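Projects > Skurnon > Reports > Progress report, November

Skurnon: comparison of hand-held grippers for home tasks
Progress report to Pichon for the second period of the grant

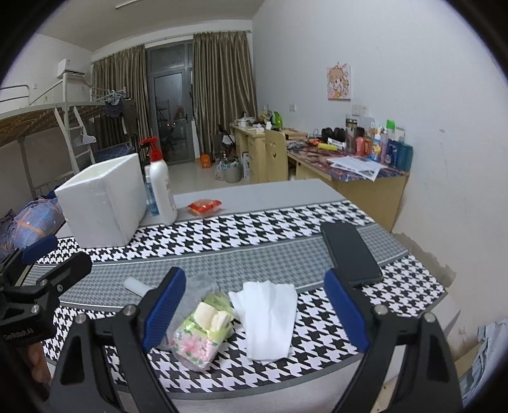

Table task in a shared bedroom, jaws open, tissue packet between the pads.

1. Summary

In this period we moved the comparison out of our own workshop and into rooms where people live. We compared 3 hand-held grippers on the same group of small table tasks and recorded 1,945 attempts which we can use. The work on soft and thin objects is complete. The work with two grippers at the same time is started but is behind the plan, and we ask in section 6 for a small change in the budget to repair this.

2. What we promised and what was done

The plan for this period had four parts: to choose the rooms, to train the operators, to record the table tasks with each gripper, and to make a first comparison of the finger pads. The first three parts are done. The fourth is done for the ribbed pads and half done for the smooth ones. The second delivery of smooth pads from Brornatico came late, and when it came the holes did not match our screws. We drilled them again ourselves. We would prefer not to report results from these pads until we have checked that the drilling did not change the angle.

We recorded in shared bedrooms, in one kitchen and in a small office. The shared bedrooms gave the most useful material. The tables there are used for eating, studying and everything else, so the objects are mixed and the free space is small. The operator must often go in from above and cannot approach from the side. In our workshop this almost never happened, and we now think our earlier numbers were too kind to the grippers with wide jaws.

3. Method

Each attempt starts with the jaws fully open over the object. The operator closes on the object, lifts it clear of the table, holds it and puts it down at a marked place. An attempt is counted as good when the object is not dropped and not visibly damaged. We limit each attempt to 30 seconds. If the operator needs more, the attempt is stopped and counted as failed, also when the object is already in the air.

We use the same types of object in every place: a packet of tissues, one folded tissue alone, a thin plastic bag, a telephone, a spray bottle and a small snack packet. The cloth or surface stays as we find it. In the first weeks we covered all tables with our own grey mat, but then the pictures from the gripper camera looked too much the same, and we stopped this. Patterned cloth is harder for the tracking software, and it is better to know this now than at the end of the project.

4. Results until now

4.1 Packets and bottles

All the grippers can lift a tissue packet when it lies across the jaws. When it lies along the jaws the results are weaker, and the gripper with the shortest fingers fails often. The shiny wrapper slides on smooth pads. Ribbed pads hold it well, but if the operator closes too hard the packet bends in the middle and one end goes down. We have asked the operators to close more slowly, and this helped with two of the grippers.

The spray bottle is easy by the neck and difficult by the body. We did not expect the body to be so difficult. The jaws of the Gatosex unit open wide enough, but its pads are short and touch the bottle only near the tips, so the bottle turns.

4.2 Thin and soft objects

A single folded tissue is the object where the grippers differ most. With ribbed pads the operator can catch a raised edge and pull. If the tissue is pressed flat, none of the grippers is reliable. The plastic bag is easier than we expected, as there is nearly always some part that stands up.

4.3 Flat and hard objects

The telephone is still our worst object. Operators found their own method, to push it to the edge of the table and take it there. It works well, but it was not in the instructions, and so we marked these attempts separately. We would like to hear the opinion of Pichon on whether they should be in the main table of the final report.

4.4 Camera view

The camera is fixed on the gripper and looks out between the jaws. The wide lens sees both pads and most of the room behind, and this is good for tracking the position. It also sees more than we need. Glass doors and polished floors give reflections, and in the evening a dark glass door acts like a mirror. In these cases the position sometimes jumps. The jumps are short and our software finds most of them — the rest are removed by hand.

5. Problems

The joints of the fingers become loose after long use. The screws are now checked before each session and we keep a written list.

Operators get tired in the wrist sooner than we planned for. The sessions are now shorter, with a pause in the middle. This costs us recording time, but the failed attempts at the end of a session have become fewer.

Sharing of material is slower than promised. Personal papers and other private things can be read in some recordings and must be covered before we send anything outside the team. The people who live in the rooms signed the agreement, and they can ask us to delete a recording. One household did ask, and it was deleted. It is not included in the total above.

6. Next period and request

We will finish the smooth pads, and continue the tasks where one operator holds a gripper in each hand. For these tasks the 2 grippers must share the same clock. At present the clocks move apart during a long session and we correct them afterwards, which takes much time. A small sync unit would solve this. We ask for permission to move money from the travel line, where we have spent less than planned, to the equipment line. The total of the grant does not change.

We also plan to repeat the telephone task with a thinner finger tip — a first drawing is ready and can be sent if Pichon wishes to see it. The table with results for each object and each gripper is in the annex, in the same order as in the last report.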